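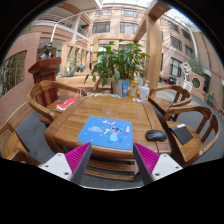
## Ordenar y limpiar una mesa con la pinza manual Grunden

La Grunden es una pinza de mano con dos dedos, vendida como kit por Hirano. Cada dedo lleva una placa base blanca con cuatro orificios para tornillos y una almohadilla estriada de color magenta en la cara interior. Se entrega montada. Los consejos siguientes valen para mesas de trabajo y de comedor.

**Antes de empezar**

- Comprobar el apriete de los tornillos de ambas placas. Si un dedo tiene holgura, la pieza gira al levantarla.
- Pasar un paño húmedo por las estrías y secarlas. Con polvo o grasa pierden agarre.
- Retirar las sillas del lado por el que se va a trabajar.

**Según el objeto**

- *Ratón de ordenador:* cogerlo por los costados, nunca por los botones.
- *Alfombrilla:* es lo más difícil. Plana sobre la madera no ofrece canto. Arrastrarla hasta que sobresalga 3 cm de la mesa y pinzar por ahí.
- *Botes con dosificador:* agarrar el cuerpo por debajo de la mitad y bloquear antes el cabezal.
- *Tubos:* presión mínima y tapón cerrado.
- *Macetas:* no levantarlas. El peso supera lo que admite el kit; se mueven con las dos manos.

**Orden recomendado**

Primero lo pequeño del fondo, después los botes y al final la alfombrilla. El paño se pasa en el sentido de la veta. En madera barnizada conviene el limpiador neutro Brosstead, diluido y sin dejar charco.

**Mantenimiento**

Las almohadillas de recambio (ref. 1906) se venden en juegos de 2. Cambiarlas cuando las estrías queden lisas. Las de Flimstead encajan, pero son más duras y marcan el plástico blando.

**Valoración**

Agarre correcto en piezas rígidas, mediocre en láminas. El manual no indica el par de apriete.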